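Back at the desk after the spring

I said I would post more this year and then went quiet until May. The reason is dull. I took on a long indexing job for Susura, a small press that puts out regional history books, and it ate every evening I had. The book ran well over what they first told me, and the last batch of pages came in with the numbering changed, so I had to go back and redo a good part of the index.

The job is done now. I sent the final file at 6 in the morning and slept until noon.

A few people wrote to ask how indexing works, so I'll put down what I know. You read the pages once without marking anything. Then you read them again and write down every name, place and subject that a reader might want to look up. I ended up with more than 2000 entries before trimming. Then you cut. Susura gave me 12 pages for the index and would not move on that, and I don't blame them, paper costs money.

The worst part was spelling. The town of Urkatgate shows up in the old letters in four different forms, and the author had left them all as they were. I made one main entry and pointed the others to it. I did the same with the river and two of the farms. 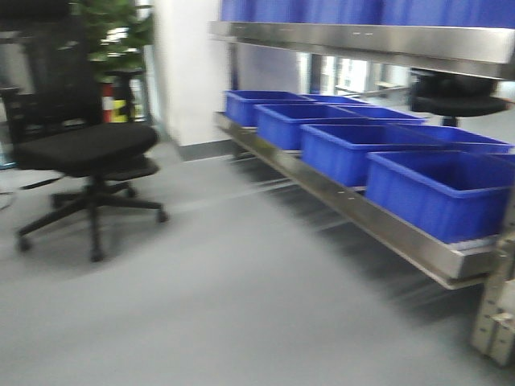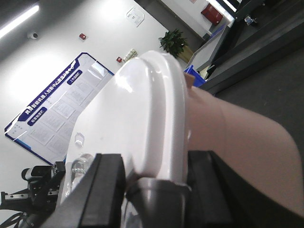 Sitting is the other thing I got wrong. For the first few weeks I worked at the kitchen table on a dining chair, and by the end of the month my lower back hurt when I got up and when I lay down. I moved to a black office chair with armrests, the kind on a star-shaped base, and that helped more than the stretches did. I also set a timer for 60 minutes and walked to the end of the street and back when it went off. I skipped it on bad days and could tell the next morning.

My eyes were harder to fix. I printed the densest chapters and marked them up with a pencil, and that was slower but I made fewer mistakes. If I take another job like this I'll print the whole thing from the start - the cost of the paper is small next to redoing a chapter.

As for pay, I charged by the page, and I should have asked for more once the numbering changed. I put 100 dollars on the last invoice for the extra work and they paid it without a word, so I probably could have asked for double.

The next one is shorter. Annamalai wants an index for a cookbook, mostly ingredients and dish names, due at the end of summer. I've never done a cookbook. I need to decide whether "beans, black" goes under beans or gets its own line, and I've been reading the backs of the ones on my shelf to see what other people do. So far they don't agree.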